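Importer says clear bags will sell more dried seasoning. Bruvton shops aren't so sure

Monday, October 29, 2018

Sondance, the dry goods importer based in Bruvton, says it will put 2,000 clear bags of Japanese-style rice seasoning into local shops before Christmas, on the theory that people buy more of what they can see. The company has offered little to back that up.

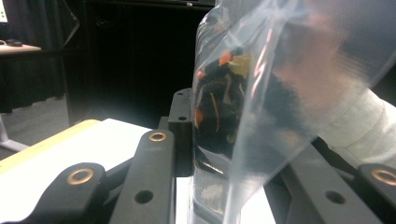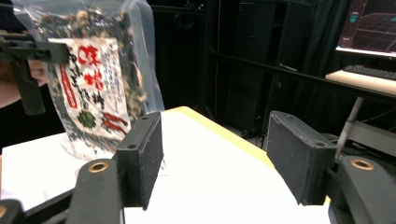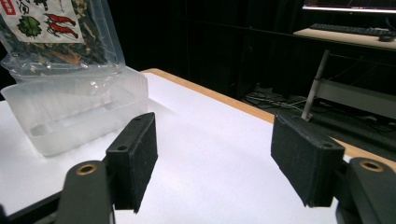 Clear bags of dried mix held up in the first and second photos, the label showing in the second; the white table, third photo.

The range is called Evia and replaces the printed foil pouches Sondance has carried since May. The label now sits inside the bag, with large red Japanese characters across the top and a round green illustration lower down. Behind it is a coarse mix of dark green and black flakes with paler crumbs, which looks like seaweed and sesame.

Balakrishnan Rao, who runs the import side of the business, calls the change "a more honest way to sell flavour." Foil, he says, hides too much.

Perhaps it does. Foil also keeps out light, and light is no friend to dried seaweed or to anything with sesame oil in it. Asked how long the mix holds its colour on a bright shelf, Mr. Rao said the company was "comfortable with the dates on the pack" but wouldn't say whether those dates had been changed when the foil went. He said testing had been done. He didn't say by whom, and a request for the results had gone unanswered when this item was written.

Then there is the reading of it. Anyone who already knows the stuff will be fine. A shopper picking up a first bag may want more English than a Japanese label offers, and Sondance says an ingredients sticker will go on the back of each bag before it reaches the stores. The sticker wasn't ready last week.

Two shops have agreed to take the bags so far. One of them is Marar, the grocery on the north side of the town centre, where Dinesh Rao - a cousin of the importer, as he was quick to mention - has cleared a shelf near the rice. He is taking a small first order and has kept his remaining foil pouches out beside it.

"If they sell, I'll order more," he said. "If they go brown in the window I'll be on the phone."

He also wondered about the seal. The foil pouch had a zip, and customers liked it. Sondance says the new bag will close again "with a clip," though the clip isn't included and the price is staying where it was.

The company describes the move as greener, on the grounds that a plain plastic bag uses less material. That may be so by weight, but Bruvton's kerbside program takes neither soft plastic nor foil, and both end up in the same bin.

Deliveries to Marar and the second shop are due to start next month.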